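Hot take, and I've had the same argument with Oddur Ragnarsson since February so let's get it on the page. Most winter riding jackets are sold to people who don't ride in winter.

I've done 3000 km in my Pemero. Good jacket. Warm, decent colour, armour where you want it. But the zip. You can't work that zip in gloves, and if you can't work it in gloves then it's a summer jacket with a fat liner, sorry. Signe Hauksdóttir rides an Østergaard two-piece, 8 years old, ugly as sin, and she's got pull tabs the size of a house key. Guess who's on the road first at every fuel stop.

And the pockets! Why is the one pocket I need always behind the storm flap. Toll card, servo card, phone – all of it under two layers of velcro thats full of fluff by week three.

Oddur says pay more. He payed more. His Kunia leaks at the neck. 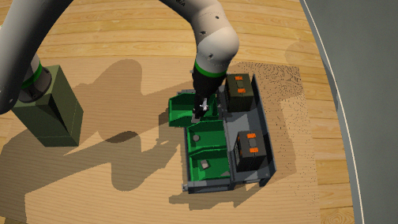
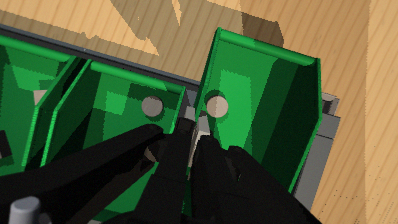 Green bins in the rack.
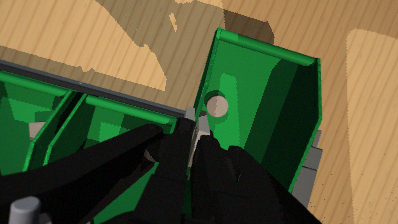
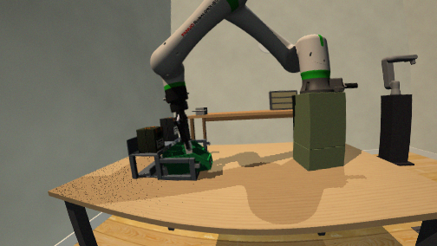
What I'd like is a maker who'll stand at a bowser at six in the morning with stiff fingers and try to get a wallet out. Just once. Then go home and fix the pattern. Bigger tabs, one outside pocket, a collar that closes without a mirror. I'd wear it in any colour they've got, even that brown.

Until then I'm keeping the Pemero, with a loop of bootlace through the zip.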